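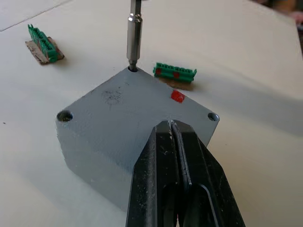
Cirside Workshop Forum > Fixtures and Fasteners > Corner screws on gray blocks

KKrishnan
Members are asked to comment on the driving order for the corner screws. The Bomance sheet calls for a long hex bit held upright in the hole. I propose that each screw be seated lightly before any is tightened.
Karthikeyan Krishnan, Assembly Section

rajan_stores
The Stores section supports this proposal. Of 114 blocks returned in April, 51 had a stripped corner.

bench2_lead
I must respectfully disagree. Seating every screw first adds up to 2 minutes per block, and our order is for 400. A lower torque setting would be sufficient.

KKrishnan
The objection is noted. Please submit your torque settings to this thread.

cemberg_qa
Kindly also confirm whether the red mark on the top face is to be retained. The sheet does not address it.

bench2_lead
Settings will be posted by 4 p.m. We have been leaving the mark in place.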